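3.2 Grocery items and bag

The packing task uses dry and shelf-stable goods of the kind bought in a weekly shop. Items were chosen to differ in shape and stiffness, from rigid cylinders to film packages that bend when lifted by one end. All work took place on a white table with a white fabric backdrop.

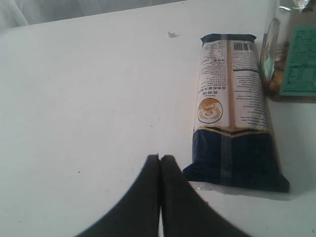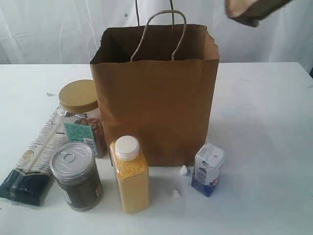

Figure 3. Items from the grocery set on the table. First: a package of pasta or noodles, label panel up. Second: a kraft paper bag with jar, can, bottle, carton and pasta.

The full set, referred to below as Esia, contains 311 items. Each was weighed in its sealed package and assigned to one of 3 stiffness classes following Gebreyes and Nassar. Film packages proved hardest to classify, as the contents shift and the load moves toward the lower end. Bags were replaced after 200 packings, or sooner if a handle tore. Packing order was left free except that no item over 3,000 g could be placed on top of a carton. Section 3.3 gives the scoring rules for crushed corners and split seams.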